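Slat spacing belongs on the label

Furniture retailers publish a great many numbers about a bed frame. A typical listing gives overall length, width, headboard height, shipping weight, and the thickness of the carton. It rarely gives the gap between the slats. I think it should be required on every product page, in the same table as the width and in the same size of type.

The gap matters because a modern mattress has no structure of its own on the underside. An older open-coil mattress had a wire border and a grid of springs tied together, and it could bridge a fairly wide opening. Foam cannot. Pocket springs are a little better, but each spring is a separate column, and a column standing over a gap has only fabric under it. Over time the foam creeps down between the slats, the surface goes uneven, and the buyer concludes that the mattress was poor. In many cases the mattress was fine.

Mattress makers know this. Read the warranty that comes with almost any foam mattress and there will be a clause on suitable support, often with a maximum gap in inches. The seller of the frame is under no matching duty to say whether the frame meets it. The buyer ends up holding two products, one of which has a condition that can only be checked by assembling the other.

I went through 33 bed frame listings in January, most of them from mid-priced sellers, and looked for the slat gap. It appeared in 8. In the remaining 25 the closest thing was a slat count, which is not useful without the slat width and the inside length of the rails. Two of the listings used the phrase "closely spaced" with no number attached. The Conder range was one of the better ones: it gave the gap, the slat width, and the height of the slats above the floor. The Oravec frames cost more and gave none of these.

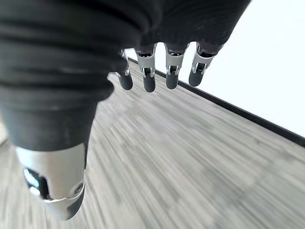
Mechanical hand with metal joints and black fingertips.

Emília Charvát, who ran the returns desk at Prilcombe before it closed its showroom, told me that sagging was the most common complaint she handled on foam mattresses. Her staff would ask for the mattress model and the date of purchase. The form had no box for the frame. She added one by hand, in the margin, and asked customers to measure the gap with a ruler and write it down. The form was later replaced with a web version and the box went away again.

The usual objection from sellers is that buyers do not understand the figure and will be confused by it. I do not find this persuasive. Buyers were once said to be confused by mattress depth, and now every fitted sheet is sold by it. A number becomes familiar when it is printed in the same place every time. It is also said that slats can shift, so the gap is not fixed. That is true of slats laid loose on a ledge, and it is a good argument for stating whether they are loose, strapped, or screwed down. A strapped set has a gap set by the strap. A screwed set has a gap set by the holes. A loose set has whatever gap it happens to have on Tuesday morning, and the listing should say so.

There is a second figure I would add, which is slat deflection under a stated load. This is harder, as it needs a test, and small workshops may not have the equipment. A bowed slat in thin ply and a flat slat in solid pine can share the same spacing and behave very differently under a heavy sleeper. I would accept slat thickness and material as a substitute for now. Both are known to the maker already and cost nothing to print.

Center support should go in the table too. On a double or wider frame, the listing should state whether there is a center rail, and whether that rail has legs reaching the floor. I have seen a Plimance double with a center rail and no leg beneath it. The rail was held by a hook at each end, and all the load in the middle of the bed went through those hooks. The listing called it "reinforced."

Until the figure is printed, the only course is to ask for it in writing before ordering and keep the reply with the mattress warranty. A seller who cannot supply it has probably not measured it. I would take that as a reason to buy a different frame.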